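Wristband fault halts home recordings at Hisside robotics firm

Altano, the robotics company based in Hisside, has stopped most of its home recording work after a fault in its tracking wristbands left hundreds of sessions unusable and one worker with a minor burn.

The company confirmed the stoppage in October. It said 12 of its wristband sets had been pulled from use and sent back to the supplier, Rostami, for inspection.

Altano is building a household robot called Oka, meant to tidy rooms and put things away. To train it, the company pays people to carry out everyday jobs while wearing a band on each wrist. The bands are covered in printed square markers that a camera can follow, and a small sensor module hangs under each one. The recordings show Oka's software where a person's hands go when they open a cupboard, fold a towel or take something out of a drawer.

Trouble first showed up in the software, not in the homes. Engineers testing a new version of Oka noticed that the robot was closing its hand too early when it reached into drawers. In one test it shut on the drawer front and kept pulling until the drawer came off its slides and fell. The test area was clear and there were no injuries.

"We assumed it was the arm," said Muchen Fu, who leads testing at Altano. "We spent the best part of a week taking the arm apart. The arm was fine. It was doing what the recordings had taught it."

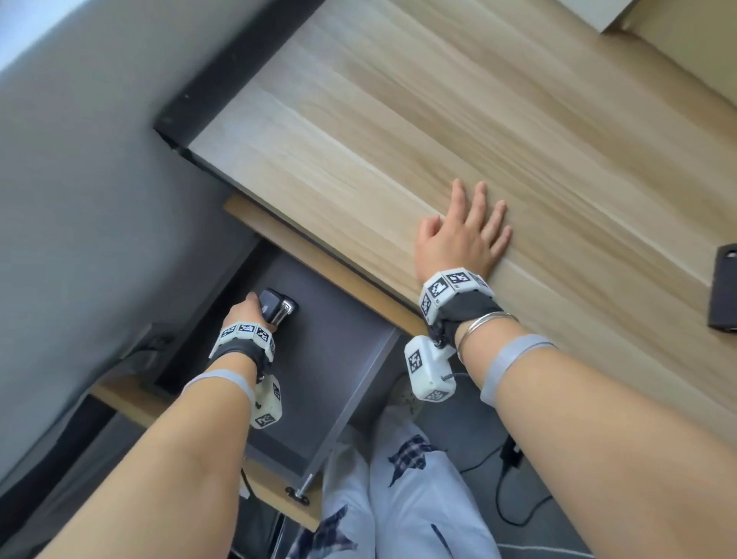
When the team went back through the recordings, they found that the left and right sensor modules had drifted out of step with each other. At the start of a session the two clocks matched. After 16 minutes or so of work the left module could be a full half second behind. A half second is enough to put a hand at the front of a drawer when it was really well inside.

Fu said the drift had been missed because the check for it ran only at the beginning of each session. The company has now added a second check at the end, and a third whenever a worker takes a break.

More than 1,000 recordings were made with the affected sets. Altano said it hopes to save some of them by lining up the sensor readings with the camera footage, but that it will throw out any session where the two can't be matched. Drawer and cabinet jobs are the worst hit — the hands are often partly hidden and the software leans more on the modules.

The burn was reported separately, four days after the drawer test. A worker recording at home felt one of the modules getting hot and took the band off. She had a red mark on the inside of her wrist and did not need treatment. Altano said the module was charging a battery that was already full, and that the same circuit board controls both the charging and the clock. It has not said whether one fault caused the other.

Rostami said in a short statement that it was examining the returned sets and had found a problem with a part on 4 of them. It did not name the part. Sets from an earlier batch are not affected, the supplier said, and a small number of recordings are going ahead with those.

Workers who have an affected set at home have been told to switch it off, leave it unplugged and wait for a prepaid box. They will be paid for sessions that were already booked. Those who recorded with the faulty bands will not have to return any money, even if their sessions are thrown out.

Oka has been taken off drawer tests until it can be retrained. It is still being run on table clearing and laundry, with a lower limit on how hard it can pull. Fu said the limit should have been in place before the drawer test and will stay in place afterward.

Altano expects replacement sets to reach workers before the end of the year.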